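I grew up three streets from the ground in Stundirville, so when folks ask how I ended up following a team in the seventh tier of anything, I don't have a very exciting answer. You could hear the crowd from our back porch (well, on a good day, with the wind right) and one afternoon my dad and I just walked over. I was 13.

We play in yellow, we lose a lot in the fall, and then every May we somehow scrape together enough points to stay up. This season has been a little different! We went to Plaltetti in the first week and won, which we never do, and then we beat Mangubat at home in front of 300 people, and I yelled so much I had to whisper at work the next day. 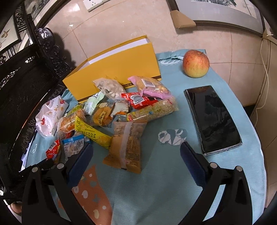

Snack table, November 2018

The Fokeo game was the one I wanted to write down before I forget it. They came to us top of the league with a center forward the size of a garden shed, and for the first half we could hardly get out of our own box. Our goalkeeper tipped one onto the bar and then got up and saved the rebound with his shins. Nil-nil at the break, and I have no idea how.
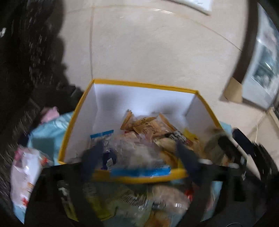 The second half was all nerves. We had one decent chance, a free kick that went over the fence and into the parking lot, and I had pretty much made my peace with a draw. Then in the last minute, 90 on the clock, our left back, who hasn't scored in 100 games for the club, wandered up for a corner and the ball hit him on the shoulder and went in. He looked more surprised than anyone! I hugged a man I have only ever nodded at before.

Next up is the long trip back to Mangubat. I'm driving, and there are two seats left in the car if anybody wants one.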